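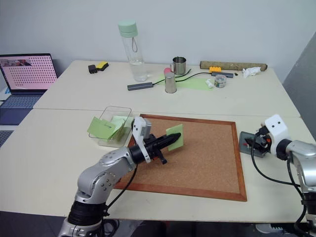
Mesgate Opens Second Round of Two-Arm Data Collection

2 December 2022

Mesgate has begun a new round of recorded table work for Florent, its learning system for two-arm robots. The round covers 19 desk tasks, among them placing sticky notes on a framed cork board. The company plans to record 2000 examples.

Operators guide both arms through each task from start to finish. Camera views and arm positions are saved together. Failed attempts are kept and labeled separately.

"The first round had too many tidy tables," said Ratih Lumbantobing, who leads data collection. "We now leave cups, bottles and cables where people put them, and we turn the board a little between recordings."

Paper notes were added at the request of the training team, led by Lech Piątek. They bend when gripped, and the first round had only 133 examples with paper of any kind.

Recording is done by 12 operators in two shifts. Research groups that want access to the data can write to the Mesgate press office.

Press contact: Zuzanna Jabłońska, Mesgate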